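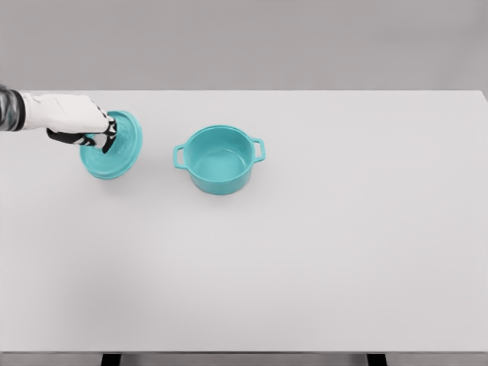
The Ogilvie Moss and Liverwort Collection is a living collection of bryophytes kept in culture at Pirkilmont. It supplies plant material to research groups and teaching laboratories and accepts deposits from outside collectors. The collection holds 800 strains in 393 species. Mosses make up the larger part, followed by liverworts and a small set of hornworts.

History

The collection grew out of the working cultures of Bohumila Gajdoš, who studied spore germination in peat mosses and kept her isolates on agar slants in a converted cold store. After her retirement the slants passed to Dalibor Krajčí, who gave each one an accession number and discarded those that could not be matched to a field notebook. The present numbering dates from that revision. Gaps in the lower numbers mark the discarded cultures and have not been filled.

A second group of strains came from the Cuvia field station when its growth rooms closed. These carry the prefix C and are mostly thallose liverworts from stream banks and wet rock.

Holdings

Strains are listed as axenic, unialgal or mixed. Axenic strains are free of other organisms as far as plating tests can show. Unialgal is a term carried over from algal culture and applies here to 13 hornwort strains kept together with a single cyanobacterial partner. Mixed strains contain fungi or bacteria that have resisted removal and are sent out only on request.

Both sexes are held for most of the dioicous species. Where only one sex is in culture, the catalog entry gives the letter F or M after the accession number. Strains that have produced sporophytes in culture are marked with an S.

Maintenance

Stock cultures are grown on mineral agar without sugar, at 16 hours of light and 8 hours of dark. Most mosses are transferred once a year. Thallose liverworts are transferred more often, as older tissue browns and the growing tips become hard to separate. Peat mosses are kept in liquid medium at low pH.

Duplicates of the axenic strains are stored in liquid nitrogen. Gemmae and protonema survive freezing better than leafy shoots, and the protocol in use – developed by Blandine Carré – starts from protonema grown for a week on medium with added abscisic acid. Hornworts recover poorly by this method and are kept only as growing cultures.

Herbarium vouchers

Each strain collected since the renumbering is backed by a dried specimen. The vouchers are housed separately in the Rirnen herbarium, in packets filed by accession number. Names in the catalog follow the voucher. When a specimen is redetermined, the earlier name is kept as a cross-reference.

Supply and deposit

Cultures are sent as agar slants or sealed plates. Nearly 2,000 have been distributed under the present numbering. Recipients are asked to cite the full accession number, including any prefix, in published work.

Deposits should be accompanied by the collection locality, substrate, date and any permit that applies. New material is held in quarantine until it has passed two transfers without visible mites. Soledad Alarcón is curator of the collection, and Sorcha Buchanan handles deposits.

See also: Axenic culture; Bryophyte; Cryopreservation; Protonema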